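The Can Test

Parvaneh Rashti keeps her groceries at work, and if you visit the Zitwood bench on a Thursday you'll find her fussing over them the way other people fuss over houseplants. She has been comparing grippers for most of the year now, and she is fond of cans, because a can looks like the easiest thing in the world to pick up until you ask a machine to do it (the lids shine, the labels repeat, and the short ones like to stand right up against each other).

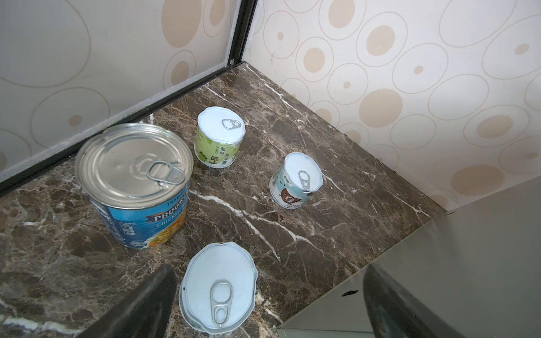 Looking down between the fingers, with a Progresso chicken can at left and three smaller cans for company.

The wrist camera is where most of the arguments start. Khadija Tahiri, who writes the controller code, would happily do without it and trust the fixed view. Rashti won't hear of it! From up close, she says, you can tell a pull tab from a smudge, and she has 2,000 logged grasps from the old Clidwood fingers to wave at anybody who disagrees.
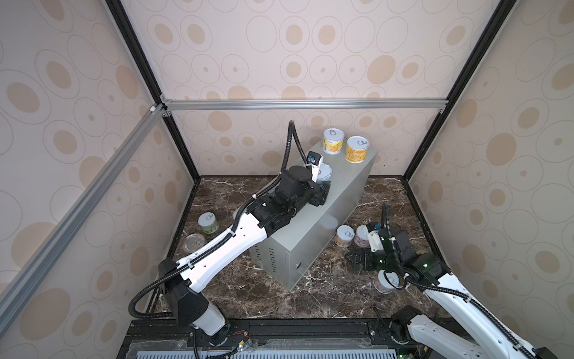

Both arms at work around the gray cabinet, with cans on top of it and on either side.

Two arms bring their own troubles, mostly about manners: who reaches first, who waits, and where all that cable goes when both lean in together. Tahiri's answer was to slow everything down and let each arm wait 400 milliseconds before crossing the middle, and the whole bench has been calmer for it.

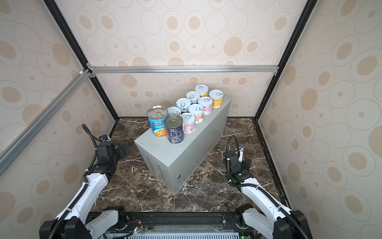 CLIDWOOD, September
With all ten cans up on the box, the short ones get the attention. Rashti is partial to the narrower Tistance fingers for a crowd like that, while Tahiri still likes the wider Alipour pair for soup. They have 4 more finger shapes to get through before winter, and the two of them were still discussing which should go first when I put on my coat.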